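Les mercredis au local de Bikitcombe : vos questions, nos réponses
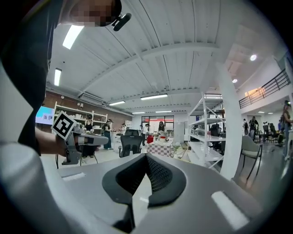
Bikitcombe, février

Vous avez été nombreux à nous écrire depuis l'ouverture du local, et franchement ça fait plaisir ! On a regroupé les questions qui reviennent le plus souvent. Si la vôtre manque, passez un mercredi ou écrivez à Noémie Lacroix, l'adresse est en bas de chaque lettre d'information.

C'est quoi, ce lieu ?
Une grande salle partagée, ouverte à celles et ceux qui cherchent de la place pour travailler, répéter, monter un projet ou se réunir. Nous l'avons reprise l'an dernier à la société Simões, qui y stockait du carrelage. On adore cet endroit : le mur de brique brun-rouge, la tôle ondulée blanche du plafond, les poutres d'acier. On a gardé tout ça tel quel, et je crois qu'on aurait eu des réclamations si on y avait touché.

La salle est-elle vraiment aussi claire qu'on le dit ?
Oui ! Les luminaires rectangulaires au plafond éclairent bien toute la longueur. Sous la mezzanine, là où le plafond est plus bas, ce sont des spots ronds encastrés, et l'ambiance change complètement. Beaucoup d'habitués s'y installent pour lire ou discuter à deux. Au fond, il y a aussi de petites appliques.

Peut-on éteindre une partie des lumières ?
Tout à fait, demandez à l'accueil. Pour une projection, on éteint la grande salle et on laisse les spots sous la mezzanine, c'est très bien comme ça.

Et l'écran au mur, on peut s'en servir ?
Oui, il est compris dans la réservation. Il est fixé au bout du mur de brique. Apportez votre adaptateur si votre ordinateur est un peu ancien : les nôtres ont une fâcheuse tendance à repartir dans les sacs. Le son passe par une enceinte à part, à demander en arrivant.

Fait-il froid l'hiver ?
Le matin, un peu, avouons-le. Le climatiseur blanc installé en haut du mur, juste sous le plafond, est réversible et on le lance avant l'ouverture. Avec un tel volume au-dessus de la tête, prévoyez quand même un pull jusqu'à 10 heures. Merci de ne pas changer la température sans nous le dire, il y a toujours quelqu'un assis dessous.

Combien ça coûte ?
L'adhésion est à 7 euros par mois et donne accès à la salle tous les mercredis. Pour la réserver entière, comptez 400 euros la journée pour une association et 710 euros pour une entreprise. Le ménage est inclus, le café aussi (celui de la maison Staratley, torréfié à deux rues, goûtez-le !).

Faut-il réserver sa place le mercredi ?
Non, vous venez et vous vous installez. Pour un groupe de plus de 5 personnes, prévenez-nous la veille, qu'on puisse vous garder un coin tranquille.

Le lieu résonne-t-il ?
C'est LA question des musiciens. Oui, ça résonne sous la tôle. Zulkifli Pasaribu, qui dirige la chorale Conska, trouve que c'est un bonheur pour les voix et une catastrophe pour la batterie. Pour une réunion, placez-vous plutôt sous la mezzanine, on s'y entend beaucoup mieux.

Peut-on accrocher des choses au mur ?
Sur la brique, pas de clous ni de vis, s'il vous plaît. Nous prêtons des grilles d'exposition sur pied et des crochets. Rien ne se suspend aux poutres non plus, même une guirlande légère.

Quand il pleut, on s'entend encore parler ?
Sous une bonne averse, il faut hausser la voix quelques minutes. Certains d'entre nous trouvent ça formidable, d'autres moins.

Les enfants sont-ils les bienvenus ?
Bien sûr, avec un adulte. L'accès à la mezzanine leur est interdit.

Puis-je visiter avant de m'engager ?
Avec grand plaisir ! Noémie fait visiter le mercredi à 17 h 30, sans inscription. Sonnez au portail gris, le bouton du haut. Celui du bas ne marche plus.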